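In Defense of the Pale Sofa

By Gemma Parsons

Every time I tell someone I love a cream leather sofa, I get the same wince. What about coffee? What about jeans? I lived with a brown one for years for exactly those reasons, and all it did was make a small living room feel like late afternoon all day long. Last March I finally swapped it, and I'm never going back!

Pale leather does something fabric can't. It picks up whatever light the room has and hands it around, and every seam and crease gets a soft little shadow of its own. You wipe it down with a damp cloth and get on with your evening. My neighbor Volkan Bayram warned me I'd be scrubbing for 45 minutes a week – I spend maybe five.

The other thing I'd argue for is one color, and only one. A room full of cream can go flat, so give it a single blue pillow and then please stop. I also don't think it has to sit up straight in the corner like it's waiting for a bus. Toss it over the arm, let it lean on the side table, and the whole place relaxes. 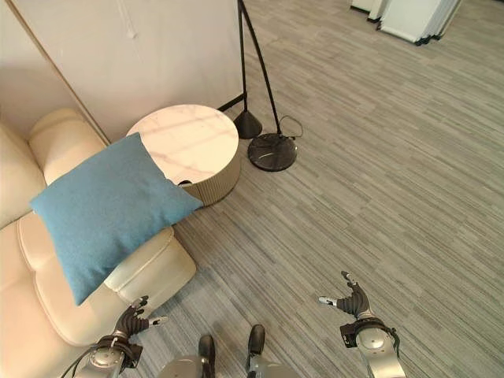
Cream leather, muted blue, and a round marble top on a ribbed base.

As for the table, go round. Your shins will thank you, and next to a big padded armrest a curve just looks friendlier – mine has me setting down my book and staying put for another chapter.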